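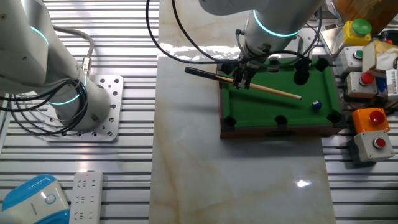 Elvira Salazar had expected a longer wait. The stone for her kitchen in Lastmont was chosen, she said, but until now no one could tell her what would happen to the pieces left over, and she did not like to pay for them and then never see them again.

From September, customers of Vitale can decide this for themselves. The stone company announces its new offcut service, called Idia, which will be available in the showrooms in Lastmont and Skistgate.

When a worktop, a window sill or a stair is ordered, the customer receives a drawing of the whole slab before it is cut. The drawing shows which part will be used and which part remains. Remaining pieces larger than 200 square centimetres can be taken home, made into smaller goods such as shelves and chopping boards, or given back to Vitale against a credit on the bill.

The pieces which are given back will be cleaned, measured and put on a public list. Each one has its own number, the name of the stone and the thickness. Joiners, schools and private persons can reserve a piece for 7 days without payment. The first list contains 861 pieces, mostly marble and limestone – a smaller number are slate.

"In our trade the offcuts were always standing behind the building, and after some winters one did not know any more which stone it was," said Carola Stöcker, managing director of Vitale. "Now we write it down on the day of the cutting. It is a simple thing and we should have done it earlier."

The service was tested during one year with customers in Skistgate. Most of them asked for their pieces back as shelves. Hiyori Onishi, who led the test, said that the drawing was liked more than the credit, and that several customers changed the position of a worktop on the slab after they had seen where the veins would go.

Cutting and edge polishing of the smaller goods takes three weeks. Prices depend on the stone and on the edge, and are given in writing before the work begins. Pieces with open cracks are not accepted for credit.

Questions about the list are answered by Ikhsan Teoh at the Lastmont showroom. For press enquiries please contact Syafiqah Pelupessy, Vitale press office, Skistgate.

Released 3/14/21. Free for publication, a copy is requested.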